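Posted 31 January 2021
By Duyên Khổng

Section 4. Loading the policy rate history

Do this after the desk account works (section 3) and before anyone touches the forecast tab. Teron won't stop you doing it in the wrong order. It just gives bad numbers.

1. Sign in to Teron with the desk login, not your own.

2. Go to Series, then Add, then Central bank rates. Pick the country. One country at a time.

3. Choose Decision date for the date type. The default is Effective date – wrong for us. Some banks announce one day and apply the new rate days later, and the spread charts come out shifted.

4. Paste the file from the Nernstead folder. The current one has 1,036 rows. If the preview shows 1,556 you have grabbed the old file with the duplicated meetings in it. Cancel and start over.

5. Check the units. Rates go in as percent, so half a percent is 0.5 and not 0.005. Teron takes both without complaint.

6. Hit Validate. Wait. Can take a few minutes on a full history.

Note: "No change" meetings have to stay in. People delete them to make the file shorter and then the hold count is off. A hold is a decision, it gets a row.

Caution: do not press Rebuild while Validate is running. You lose the whole import and the undo doesnt bring it back.
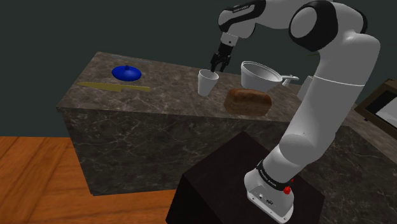
Rate tables with a gap in them are the usual reason Validate fails. Teron wants every meeting between first and last date, even the emergency ones, and it stops at the first hole it finds without telling you about the rest. Fix one, run again, fix the next. Slow. Get the gap list from Reports instead and do them all in one go. When you fill a gap by hand, lower the cell marker over the right row and look before you commit, same as the black gripper with its two fingers down around the rim of the paper cup – Teron saves on the click, with no second prompt. Wrong row means a wrong rate for every date after it until the next decision.

7. Once Validate is green, set the carry rule. Use Last known. Never Interpolate. A policy rate moves in steps, and a sloped line between two meetings shows a rate that never existed.

8. Link the market series. Short yields first, then the swap curve. Leave the mortgage series alone, Vũ loads that one separately.

9. Press Rebuild. A full rebuild covers nearly 1,000 dates per pass and will run more than one pass. Leave the window open.

10. Open the summary page. Compare the latest rate and the date of the last change with the bank's own published table. Both have to match exactly.

If the rebuild stops with error 268: the target range has only one side filled in. Banks that set a range need a lower and upper bound on every row. Banks with a single rate need the same number in both columns. Fill it, Validate again, then Rebuild. Don't skip teh second Validate.

Note for Bornberg users: your copy has no Reports menu yet. Export the series and sort by date to find gaps. Should be fixed in the May update.

Caution: the basis point column is calculated. If you type in it the formula is gone for that row and it won't follow later corrections. To restore it, clear the cell and press Recalculate row.

11. Lock the series. Log out of the desk login.

Forecast tab set-up is section 5. Don't start it with an unlocked series.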